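Skernix Suture Practice Pad, reviewed
Posted by Sylvie Lachance, Feb 20, 2020

I've been through a lot of practice pads since I started teaching knots, and I'm a bit smitten with this one.

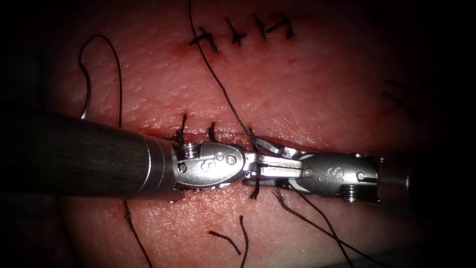

The big thing for me is the surface. Most pads are shiny and flat like a bath toy, and you stop believing in them after the first stitch. The Skernix is pink with fine little pores and creases, and it takes a needle with a nice bit of drag (push too hard and you'll feel it grab!). Straight cuts are easy to line up on, and there's plenty of room to put a row of interrupted stitches along one and still have a fresh cut waiting underneath.

I favour black thread on it. Against the pink you can see every tail and every crooked bite, good for learning and a little humbling. My own tails still come out different lengths.

I did 90 knots over two evenings before the edges of my favourite cut started to fray. My old Darkent pad gave up at less than half that. Mervyn Pearce borrowed mine for his evening class at Womcombe and has since ordered 10, so I'm clearly not alone.

Grumbles? It smells rubbery out of the packet, and the colour picks up lint like mad. Wash it in cool water, pat dry, dust with a little cornflour. I'd also love a deeper version for practising layers. Skernix tell me one is coming in March and I'll be first in the queue.

Score: 4 out of 5, and I've already bought a second.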